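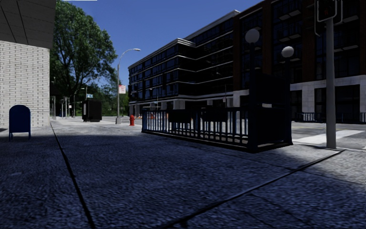
Grelby trial, notebook entry
22 April 2026
Written up by Elis Gethin, with notes from Sandra Bellamy

Purpose

Tindix have given us a trial licence for Grelby, their simulated street package for pavement robots. We need to decide whether to buy it before the delivery robot goes out in Clunotdale. The quote is 2,807 for the year, support included. Sandra wants a yes or no she can take to Alhassan, who are paying for the outdoor work.

Setup

Installed on the bench machine by the window. The installer asked for the licence key twice and then accepted it. First start was slow while it built its cache, later starts were fine. Our bridge code needed one change: Grelby gives heading in degrees and we had assumed radians. Lost most of an hour to that. Fix is on the shared branch, commented.

Loaded the city corner map and put the viewpoint on the pavement, looking along towards the stair entrance with its railing and globe lamps. Default sun, clear sky. Left everything else as supplied.

What I was after

Sandra's list, in her order:
Does the planner treat shadow edges as steps?
Does it cope with thin street furniture?
Does it keep away from stairs going down?
Can we script all this without the viewer open?

Shadows and joints

The city corner is a good place to ask the first question. Most of the near pavement is in blue-grey shade, with bright concrete further along, and there are dark joints running through the slabs as well. Our ground classifier was trained mostly on overcast footage, so I expected trouble. It marked the shadow edge as a kerb on 3 of the 4 passes. The joints gave no false kerbs. On the fourth pass I had exposure locked, and the edge was classed as flat ground. Worth repeating with the lock on throughout before we blame the classifier.

The speckle on the concrete is better than in the free package we used in October, where the ground was so smooth that visual odometry drifted straight away.

Street furniture

Hydrant picked up every time, as was the street lamp near it with the thick base. The navy mailbox on the left is on short legs, and the planner took the gap under it as free space when I set the scan height low. That is our setting and I have put it back. The far posts by the end of the brick wall came through as one lump. Doesn't matter at the speeds we run.

Small signs in the distance can't be read from this viewpoint. If we ever want sign reading we should ask Tindix for a closer start position or larger textures.

Stair entrance

Mixed. The long railing shows up well in the depth output, bars and all, and the low curb under it gives a clean line to follow. I have not yet driven round to the opening. The robot should refuse to go near it, but I want the drop sensor model switched on first, and it is off by default. The manual mentions this on one page only.

Sandra's note: don't sign anything until the stair test is done. Agreed.

Scripting

Runs headless — tested with a batch of 900 short drives overnight, all finished, logs complete. The log format is plain text and easy to split. Seeds are honoured, so a failed drive can be replayed. This is the strongest part of the package for us.

Gripes

Moving the sun means reloading the map. The pedestrian signal can be switched from the script, but the call is named differently in the manual and in the code. The code is right. Support answered my email about it the same afternoon and said the manual would be corrected.

To do

Repeat shadow passes with exposure locked — Elis
Turn on drop sensor model, drive to stair opening from both sides — Elis
Ask Tindix about a rain option and whether it costs extra — Sandra
Check whether the licence covers a second machine — Sandra
Restore scan height on the robot itself as well as in the simulator config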